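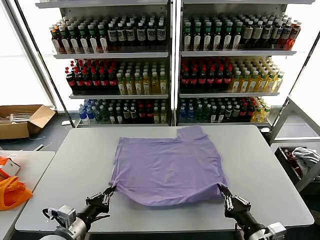
# Vuelve el mercadillo de ropa de Sadurdale

2022-01-05

¡Pues ya está confirmado! El mercadillo de segunda mano de Sadurdale vuelve en julio, y esta vez se muda al antiguo almacén de Kurnero, el que está detrás de la estación. Yo me enteré ayer comprando el pan y me fui directa a preguntar (una que es cotilla). Habrá 19 puestos, casi todos de ropa, y la entrada seguirá siendo gratis.

El año pasado pasaron por allí más de 2.000 personas y en el patio de siempre no cabía un alfiler. Yo estuve media hora de cola para pagar unas botas, y encima me quedaban grandes.
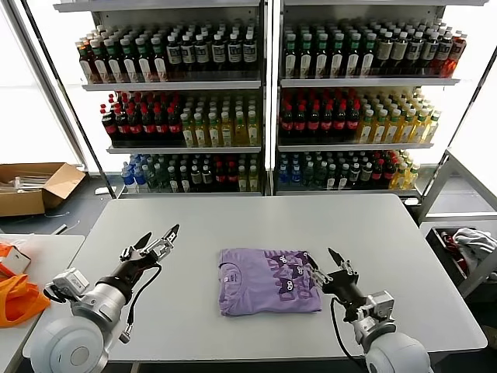
La ropa se podrá dejar en la tienda Vultine desde principios de mes, limpia, doblada y con la talla apuntada en un papelito. Camisetas y abrigos, los que queráis; zapatos, como mucho 4 pares por familia. Lo que no se venda irá al ropero del barrio, salvo que pidáis que os lo devuelvan.

Me falta saber el horario, que todavía lo están hablando. Yo ya tengo dos bolsas preparadas en el pasillo y mi marido me mira raro cada vez que tropieza con ellas.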